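Hubmann Mini Belt, bench conveyor, 49 cm

I stock these after seeing one run at the Clirkgate open day in March, and I came home and ordered 20! The belt sits right on the table, green and grippy, and the arm picks soft things off it and drops them into a wire basket. I stayed for nearly 2 hours, chatting to anyone who'd listen. 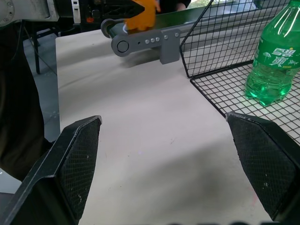 It's £268 with the bracket, and you'll want to bolt it down (mine wandered). Spare rollers come from Urach, so allow a week or so for those.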